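Odgate Household Goods Vocabulary
Data card, release 3

Summary

The Odgate Household Goods Vocabulary is a list of 1094 everyday names for things kept in kitchens, bathrooms and utility rooms, as spoken in the towns of Odgate and Drinimell. Each entry gives the name, the town in which it was recorded, the general class of object and any other names in use for the same thing. The list is issued as a plain text table and is intended for students of dialect, local historians and compilers of school word lists.

Maintainers

Inês Cunha (collection and transcription)
Mebrat Zeleke (editing and release)
Queries should be sent to the Lebrun Language Archive, which holds the master copy.

How the names were collected

Speakers were interviewed at home or at the Archive reading room. Each was asked to name objects from a fixed prompt list, then to add any others they used at least weekly. There were 120 speakers, all adults who had lived in one of the two towns since childhood. Interviews lasted around 2 hours, including a break. Names were written down in ordinary spelling. Where a speaker offered two names, both were kept and the order in which they were given was recorded.

Fields

entry: the name in lower case
town: odgate, drinimell or both
class: washing, cooking, storage, cleaning or other
variants: other recorded names, separated by semicolons
note: free text, often blank

Changes in this release

The class "bathroom" has been merged with "washing". Plural forms have been moved to the note field. Entries taken from the Drerkden shop catalogues have been withdrawn, as they were printed trade names and had not been confirmed by any speaker. Spelling of compound words has been made uniform; the earlier forms remain in the variants field.

Washing and storage terms

Names for bath goods differ more between the two towns than those in any other class. Speakers in Drinimell tend to prefer "scrunch" or "puff" where Odgate has "bath flower". Storage terms are steadier, although "bin" is used in both towns for open containers of any material, including those which hold no rubbish.
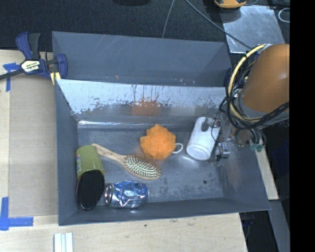
Figure 1. Orange mesh bath pouf with other household items in a divided metal bin.

Known limits

Older speakers are better represented than younger ones. Garden and workshop terms were outside the prompt list and appear only where a speaker raised them. The list should not be used to estimate how common a name is, as repeat mentions were not recorded.

Terms of use

The table may be copied and adapted for teaching and research, provided that the Archive is named as the source. Corrections are accepted in writing and should quote the entry concerned.

Last revised 8 October 2024.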